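Workshop tips: working at a table with a two-armed robot

Good practice for table tasks such as sorting crockery, laying out cutlery and clearing up. Written for the Relell bench course and revised in July. The maker's manual comes first where the two disagree.

Before power-on

Find the stop button and press it once with the arms parked. If the arms can still be driven, do not start the session.

Check the table for rock. Push down on each corner in turn and pack any short leg. A table that moves 3 mm under the hand will move further when a gripper presses on it.

Keep the floor between the base and the table clear. Cables should run behind the base or be taped flat. Loose cable on the arm itself needs enough slack for full wrist rotation and no more.

Take off lanyards, scarves and loose cuffs. Tie back long hair.

Setting out the table

Leave 40 mm between items where the gripper has to get a finger down the side. Bowls with a flared rim need more, measured from the rim and not from the foot.

Keep breakable items off the table until the routine has run cleanly 20 times with plastic ones. Forks and spoons are acceptable from the start. Sharp knives are not used at all.

Wipe the tabletop before each run. Grease on the surface lets a plate slide when it is nudged, and the pick position is then wrong for every item after it.

While the arms are live

One person holds the stop and does nothing else. A second person may reset items, but only after calling "hands in" and hearing "held" back.

Do not reach between the two arms. Go in from the side of the table, and stay out of the line between gripper and item.

Run new routines at the slow setting. On the Lerex controller this is preset 1 - check it after every restart, as the setting is not kept.

If an item is dropped, stop first and pick up second.

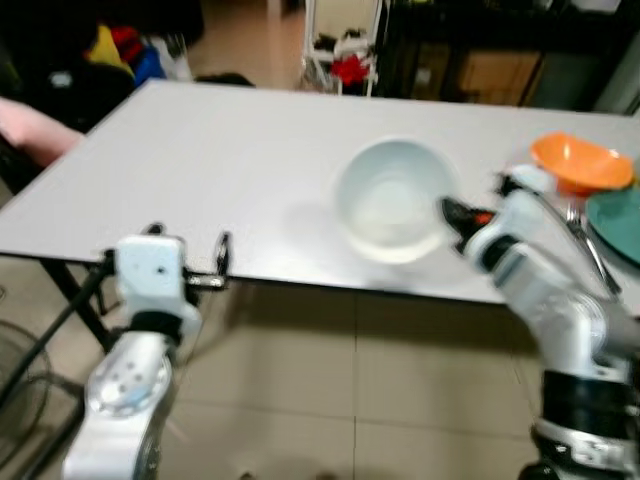
Grippers and rims

Bowls are best taken at the rim, with one finger inside and one outside. Approach with the gripper open and bring it in slowly over the last part of the travel. Set the grip force with the lightest bowl and raise it in small steps.

A fork lying flat is harder. Leave the handle pointing towards the robot and clear of both arms' paths.

Inspect the finger pads every 130 cycles and replace them at 3,000, or sooner if the edges lift. Note the change in the log.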